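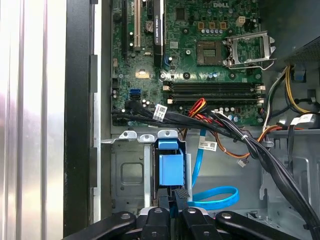

Cleaning an old desktop PC: what's worth doing and what isn't

Most advice on cleaning out a computer is written by people with something to sell you. I have tried the sprays, the putty and the little vacuum, and the tool I still reach for is a soft paintbrush.

Before you start
Shut down, switch off at the wall, pull the plug, then press the power button once more. Lay the case on its side on a table with the board facing up. You'll hear that you need an anti-static wrist strap. I own one and mostly touch bare metal on the case instead, but I wouldn't argue with anyone who wears theirs.

Dust
Brush towards you and outdoors if you can stand it in February. Go gently near the small parts and leave an open processor socket completely alone. No brush, no cloth, no fingers. The pins bend if you so much as look at them, and I don't believe the videos where someone straightens them with a mechanical pencil. If the chip is out for any length of time, put the plastic cover back on the socket.

Canned air is fine in short bursts with the can upright. A Hinico can lasted me one and a half computers, which is poor going for the money.

Memory slots
With the sticks out, a few light strokes along each slot will do. People swear by rubbing the gold contacts on the memory with a pencil eraser. I think most of the "cures" come from taking the stick out and pushing it back in properly, so try that first.

The coin battery
If the clock keeps going wrong on an old machine, change this before you blame anything else. It is usually a CR2032, but read the old one. Note which side faces up. The Omia pack I bought had 2 cells in it and cost more than a supermarket's pack, for no difference I could find.

Cables
Leave the factory ties where they are unless you need the slack. I've never seen proof that tidy cables make an office PC run cooler, whatever Sławomir Kubiak says on the Vaněk forum (he has posted there over 1000 times, so he may wear me down yet). Keep them clear of the fan blades and stop there. Don't peel off barcode labels either. You may want the part number when you order a replacement.

Thermal paste
A pea-sized blob, old stuff wiped off first with isopropyl alcohol. Grudum sells a spreading kit. Save your money.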